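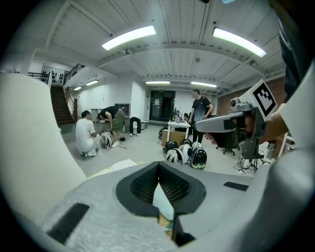

Is the Spahić open day worth it if you're not in the business?

Posted by brernen_lurker

My brother-in-law got us two spots for the robotics open day in Likcombe in August. The invitation says visitors will "see robots learn from people," which could mean anything. Last year I went to the Vidier demonstration and watched one arm stack cups for 4 minutes behind a rope, then got handed a brochure. Does anything at Spahić run in front of you, or is it all slides? It's a 2 hour drive for us.

gravelpit
Went to the last one. It's a big brick-walled room with a mezzanine, and most of what you see is people holding grippers in their hands and picking things up. There were very few robots. The guide said the recordings get used for training later, and when I asked how often the trained robot gets it right, I got a long reply with no number in it. I'd still say it's better than Vidier — at least you can stand close and ask the people doing the work. Go in the morning. By 3 pm they'd mostly stopped and were chatting.

tidewater_989
its fine. parking is bad

Old Mill Road
I'd disagree a little with the first reply. Watching a person do a chore slowly with a plastic claw is dull for a few minutes, and then you start to notice how much fiddling goes into moving one object. My kid got to try it and dropped everything. Whether any of that turns into a useful machine, I have my doubts, and the talk upstairs didn't help — roughly half of it was about funding. Skip the talk, stay on the floor, and ask to see a failed attempt. They did show us one when I pushed. For a drive that long I'd want another errand in Likcombe the same day.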